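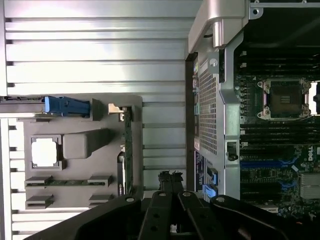

Rewi work package 2 covers handling rules for robotic dismantling and refitting of desktop computers. The draft rules were revised in February after comments from Gusau, and this report covers the period since that revision. Rule 1 concerns approach. Fingers must stay below the level of any latch or bracket until the target part has been confirmed, and the wrist camera must show both the parts tray and the board before motion resumes. The view we use for checking has the blue latch on the tray, the mesh bracket and the empty processor socket together, with the fingers at the bottom. An approach that loses one of the three is logged as a deviation.

Rule 2 sets out what must be fixed before power is applied to the arms. The tray is located against the work surface and the case is laid on its side with the panel off. Young-sook Koo has rewritten the set-up sheet so that one person can complete it and a second can sign it.

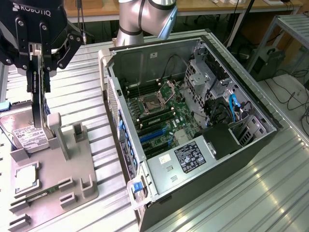 Expansion cards and memory modules are to be gripped by the edges only. Grip force limits are held in the Sendeo parameter file, and operators may lower them but not raise them. The limit for processors is still open.

Deviations are now recorded under a single numbering scheme. The log stood at 2519 entries when the period closed, of which 9 remain unclassified. Dae-han Ko is reviewing these against the original motion records.

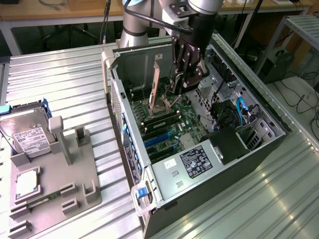

Rule 4, on shared space, took longest to agree. Only one arm may be inside the case at a time. The other holds at its park position until the first has reported clear. Drestik asked for a fixed separation distance, and we have written one into the draft, pending their reply.

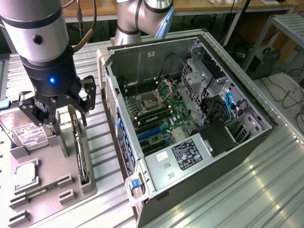

Remaining work is the processor limit, the operator training note and a final read-through of the rules. No change to the budget is requested.

Comments (2)

D. Ko: Rule 3 needs its heading back. It is the edge-grip text.

Y. Koo: Noted, will restore in the next issue. Set-up sheet is unchanged.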